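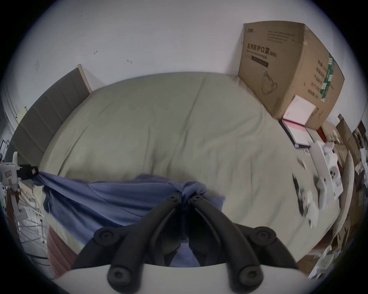

19 October 2023. Sorting day on the Samonte mud cores, September batch. 81 cores in total, all from the upper flat where the dabblers feed on the falling tide. Notes on texture first, before I forget how they looked coming out of the tubes. Top layer on most of them is soft and slumps as soon as you let it go. Where the tube dragged on the way out, the skin of algae pulled up into folds running away from the pinch point, same look as blue cloth bunched up in one spot with the creases spreading off it. Drawing these as "rucked" on the sheets. If it's rucked, don't trust the top slice depth, measure from the gray line instead.

Sieving

Used the Dornix stack again. Top mesh clogging with eelgrass, had to lift it out and rinse by hand between cores. Lost time. The middle mesh is fine. Bottom one has a loose rim on one side and I think small stuff is getting by it, so I put a white tray underneath and checked the tray after each core. Found a couple of tiny snails in there early on, then nothing. Taped the rim. Tape held through lunch.

Rinse volume: 3000 mL per core, poured slow. Tried 2000 on the sandy ones and it was plenty, but keep it the same for all of them or we'll be arguing about it later. Marked the jug with the wax pencil. Please don't wash the jug.

Tap water is OK for rinsing if the sample is going straight into preservative. NOT ok for the live trays. Live trays get filtered site water from the carboy by the door, which is getting low. Somebody going to the Gredidora channel should fill it on the flood, not the ebb, ebb water is soup.

What's in them

Snails, mostly the little brown cone ones. Lots of empty shells mixed in, so every shell has to get poked. If the animal is home it goes in the count, if it's hollow it goes in the shell jar. Amphipods in the wetter cores. Worms everywhere but in bits. Rule from last time still stands, count heads only. I had been counting tails too on the first few sheets, went back and fixed them, crossings-out are mine.

Seeds: more than I expected. Small, black, slightly flattened. Didn't match them to anything on the card. Put in envelopes by core number, will look at them dry under the good scope. If the shovelers and teal are filtering this top layer then the seeds may matter as much as the snails do, and we haven't been weighing them at all. Should probaly add a column.

Three cores had a strong rotten egg smell and black mud right to the surface. Almost nothing alive. All from the row nearest the old culvert. I'd been thinking of the birds skipping that corner as a disturbance thing (path is close, dogs) but maybe there's just no food in it. Check against the feeding scans before getting excited.

Feeding scans

Started typing in the scan sheets while the second lot of cores drained. Handwriting is bad on the windy days. Two different abbreviations in use for green-winged teal, I've gone with GWT throughout. "Head down" and "dabbling" have been used as if they were the same thing and they aren't, head down includes birds asleep with bill tucked if you were reading it fast. Can't be fixed for the sheets already done. From now on: bill in water or mud = feeding, anything else = not feeding.

The Drovum logger on the tide post has a gap overnight. Battery contact, I think, there was green crud on the spring when I pulled it. Cleaned it with vinegar and a toothbrush. Reads fine on the bench. Going to leave it running by the sink tonight and see if it drops out again before it goes back on the post. Until then use the printed tide table plus the offset written inside the cupboard door.

Waders

Left boot of the big pair leaks at the ankle seam. Patched from inside, needs to cure overnight, do not fold them. Hanging upside down in the drying room. The small pair is fine but smells.
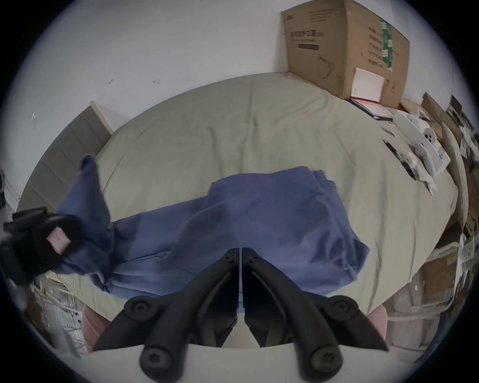 To do

- Retape bottom sieve rim, or order a new one. Ask whether the Dornix rims come separately
- Finish the culvert row, then pull the matching scan sheets for that corner
- Seed envelopes: label BOTH sides, pencil only, the pen ran
- Preservative, one more bottle at least. Jars fine, lids short
- Refill carboy
- Decide on the seed column before anyone sorts another core. I vote yes, dry weight, per core, no trying to identify them yet
- Logger back on the post if it gets throught the night
- Upper flat cores that I marked rucked, redo the slice depths from the gray line. Sheets are in the green folder, on top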